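Chapter 4
Sorting and Folding Dark Garments 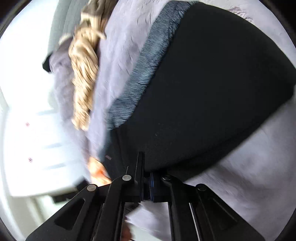
Dark clothing requires separate attention in any household or institutional laundry. Lint shows readily on black cloth, and a garment that joins two fabrics may need different handling on each part. Smooth cloth can be brushed in any direction. Fuzzy or short-pile fabric should be brushed with the pile and should not be pressed with a hot iron.

In this chapter, students will learn to:

identify the main fabric and any trim before folding;
lay out a large garment so that its seams lie flat;
remove lint from dark cloth;
choose a fold suited to the shelf or drawer.

The surface used for folding also matters. A plush blanket is gentle on delicate cloth, but it may shed fibers. A smooth table is preferred for the final fold.

The methods presented in Sections 4.1 and 4.2 follow the practice of the Wunderlich training laundry, where Dirk Vogler and Anas Samir taught garment care to trainees. Section 4.3 covers storage on shelves 33 centimeters deep.

Key terms: pile, nap, seam, trim, lint, panel

4.1 Reading the Garment

Begin by finding the widest panel. Spread it fully before turning in any sleeve, strap, or narrow end, and smooth the cloth outward from the seam.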